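Home | Notes | Bench Log | Reading | About | Contact

What I learned from 3000 grasps on little blocks

So the big run is finished! I've been going on about this since April, and a few of you have been emailing to ask if the wrist camera idea went anywhere. It did, sort of, and I want to get it written down while I still remember which settings were which.

Quick recap if you're new. Khoa Hồ and I have been training a small grasping policy that only gets to look through the camera at the wrist. No overhead view, no depth, no fancy calibration board. The question was whether you could take a policy trained on a pile of cheap, messy demos and fix it up with a much smaller set of corrections - moments where a person takes over right as the arm starts to go wrong and steers it back. We call the correction part Trimness, which was Khoa's name for a folder and then it stuck.

We started with 1567 plain demos, all recorded by the two of us plus Uyên Nghiêm on the evenings she could stand it. Trained on those alone, the policy was okay at blocks in the middle of the work area and pretty bad near the walls. It would come down a bit early, nudge the block with one finger, then close on air. Over and over. I watched so many of those that I started flinching before the fingers closed.

Then we added 152 corrections. That's all! I wanted more, Khoa said train it and see, and he was right (he reads this, so fine, it's in writing). Over the full 3000 test grasps, the corrected policy picked up the block 81 percent of the time, and most of the gain came from those awkward spots by the walls. Adding the same number of ordinary demos instead barely moved anything.

The part I'm still chewing on is the lettered blocks. I figured the printing wouldn't matter, a cube is a cube.
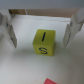 But the policy seems to care about contrast a lot more than I'd have guessed. With a bold black letter facing the camera it lines up nicely, and with a blank face it dithers. Karim Benjelloun thinks it's using the letter as a cheap way to judge distance, and he wants us to run a set with the faces painted over. I think he's probably onto something, though it could also be that our demos just had more letters up than blanks. I haven't gone back through them to check and I'm kind of dreading it.

Other stuff that bit us: soft focus up close (training on blurrier crops helped a little), and me changing the learning rate halfway through and not writing it down. Kha Bạch is porting the whole thing to the arm at Doveo next, so we'll find out how much of this is real and how much is our one table.

If you want the config files, leave a comment and I'll send them over once I've cleaned out the swearing.

Related posts
- Why I gave up on the overhead camera
- Naming things badly: the Plitby logger
- Uyên's guide to recording demos without losing your mind
- Lâm, our tiny labeling tool, gets an undo button

Last updated 6th November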